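Tikonlow basement room: pre-event safety checklist, December

Filled in by Marlene Janssen, house technician. Walked with Pongsak Sitthichai, who books the nights and wanted this done in half an hour. It took longer.

Event: Diltard label night, three DJs and one live vocal set
Capacity on licence: 100
Doors: 9pm

1. Fire exits clear, inside and out
Result: PASS, with doubts
Comment: Rear exit opens fully. The merch table is drawn on the plan 60 cm from the door swing. I have seen how merch tables move over an evening. I want tape on the floor before I believe the plan.

2. Emergency lighting
Result: PASS
Comment: Tested with the house lights off. All units came on. The one over the stairs is dimmer than the rest and should be swapped whatever the log says about it being new.

3. DJ booth, structure
Result: FAIL
Comment: Booth rocks when you lean on the left corner. I was told it "only does that when it's empty". Put the mixer and decks on it, tried again, still rocks. Needs a bolt.

4. Booth power
Result: FAIL
Comment: One extension plugged into another behind the booth. Same as last season, same promise to sort it. Run a single lead from the stage socket and test the RCD again afterwards.

5. Hanging speakers and safety chains
Result: NOT ACCEPTED YET
Comment: Chains fitted on both sides. The paperwork from Wiegand covers the old brackets and these are plainly different ones. Send me the right certificate or they come down and go on stands.

6. Sound level
Result: PASS
Comment: Limiter set and locked. Pongsak says the last act from Nunevville "knows about" the limiter. I would like that in writing.

7. Smoke machine and detectors
Result: PASS on paper
Comment: The detector isolation sheet is signed for the stage zone only. Haze does not stay in the stage zone. Short bursts, fan on, and whoever is on the desk keeps the panel key.

8. Back-of-house appliances
Result: RECHECK
Comment: Plug, lead and door seal looked at. The label on the plug gives no test date I can read, so I am treating it as untested. Off at the wall during the event.
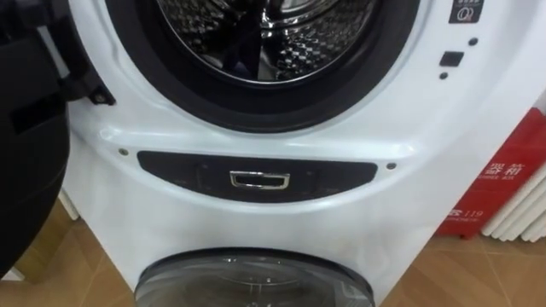
Item 8: washing machine, door open, drum and seal.

9. Cloakroom rail
Result: PASS
Comment: Rated for far fewer winter coats than it will get. Second rail to go up by 8pm.

10. First aid kit
Result: FAIL
Comment: Box present, 4 plasters in it and an out-of-date eyewash. I do not count this as a kit.

11. Free drinking water at the bar
Result: PASS
Comment: Taps work. The sign is behind the bottle fridge where it helps no customer at all. Move it to the front.

Overall: NOT SIGNED OFF. Items 3, 4, 5 and 10 must be put right and shown to me in person. A text saying "all done" will not do, as it did not do for the summer party. I am back in the room at 4pm on the day of the event. If the booth still rocks at that point the DJs can play off the bar.

M. Janssen

Added by P. Sitthichai: bolt and first aid kit ordered. Have asked for the bracket certificate.

Added by M. Janssen: ordered is not fitted. Status unchanged.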